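Scanning the slides, finished

3rd January

The last box of slides went back in the closet this morning. I started in November of the year before last and I thought it would take one winter. It took two, with most of a summer lost in between when the room was too hot to sit in. The total is 2637 slides, from 19 boxes. I know the number because the scanner software keeps a running count in the corner and I got into the habit of writing it on the calendar when I stopped for the night.

They were my grandfather's, then my mother's, and she gave them to me when she moved to the apartment in Kullov. He took slides from the time he got out of the service until his eyes went bad. After that he still bought film, my mother says, but he handed the camera to whoever was standing next to him, and you can tell where that starts. There are a lot of belt buckles and a lot of sky.

I had a price from Dawber, the photo shop downtown, to do the whole lot. It was fair for the work, but it was more than I wanted to spend, and they would have scanned everything at one setting and sent back a disc. I bought a used Cimari scanner that takes four slides at a time. The man who sold it had done his own family's and was through with it. It came with the manual and a bag of extra holders, one cracked.

What I would do the same again:

I numbered the boxes before I opened any of them. I used painter's tape on the lid and a soft pencil. Then every file name begins with the box number and the position in the box, and I never had to think about it. My grandfather kept his trays in order and wrote on the first mount of each roll, so the position matters. If slide 14 says "Nolberg" then 15 through 36 are probably Nolberg too, even the ones that are only trees.

I also wrote down what was on the mounts word for word, spelling and all. He wrote "Lake, w/ Ed's" on about half of one box. I don't know who Ed was. My mother thinks he was from the plant. I left it as he had it.

What I would do differently:

I would clean less. For the first three boxes I used a brush, then a blower, then a cloth on the glass between every batch, and I was doing maybe 30 slides in an evening. After that I used the blower only and let the software take out the small specks. When I went back to compare I could not tell box 3 from box 6.

I would not turn on automatic color. A good part of his film has faded toward red, and the automatic setting pulls it back so hard that people's faces go gray-green. There was a whole Christmas I had to do over. I scan flat now and fix the few I care about by hand. It's slower for those but you only do it once.

I would have asked my mother sooner. My plan was to scan it all and then sit down with her for a weekend. I took the laptop over in the spring with only four boxes done, mainly for something to do while it rained, and she named people for two hours straight. She knew the dog. She knew which aunt had made the dress and that it had been let out at the waist the same morning. If I had waited for the end I think she would have been tired of it by the second box. After that I brought her a box at a time and wrote it all down on index cards, which I then had to type up, so that's another thing. A notebook would have been fine.

There was one group we couldn't place, 88 slides in a box with no writing on it. It had a boathouse, a parade with a marching band, and a woman in a yellow coat who is in nearly all of them. My mother didn't know her. I put four of them on the county history page and got a message from Nerys Lougher, who grew up two streets over from my grandparents. She recognized the boathouse at Nolberg, from before the road was moved, and she was fairly sure the woman in the coat had taught second grade at the school there. She gave me a first name only. My mother thought about it and said there had been a teacher who rented the upstairs for a year before she was born. That's as far as we have gotten. I mailed Nerys prints of the parade and she found her brother in one, carrying a drum.

People have asked if I threw the slides away after. No. They take up one closet shelf. A scan is a copy, and someone may come along with a better scanner or more patience. I did toss 199 of them, the ones that were solid black or solid white, and I scanned those first too - I can't explain why, except that it kept the numbers even.

The prints are the part the family likes. I made a small album for my mother, forty pages, and one each for my two cousins with only their side in it. Nobody is going to look at the whole set on a screen. I have been through it all twice and I skip a good deal of the trees.

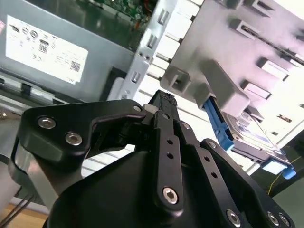 Where to keep the files was the question I put off longest. The scans are large, since I saved them uncompressed, and they filled the laptop by box 8. For a while I moved them to a portable drive that sat on the desk next to my coffee, and that worried me enough to do something about it. A desktop computer is the better place for this, and it doesn't have to be a new one. Opening up the case puts a lot of people off, and it did me, but once you are looking down into an open desktop chassis it's mostly a matter of finding the empty spot and having the right screwdriver. I put in two drives with the same files on both. A third copy is on the portable drive, in my cousin's house, and she knows which drawer. I check that the copies open every time the clocks change. Next are the letters, two shoeboxes of them, and those I am going to read before I scan anything.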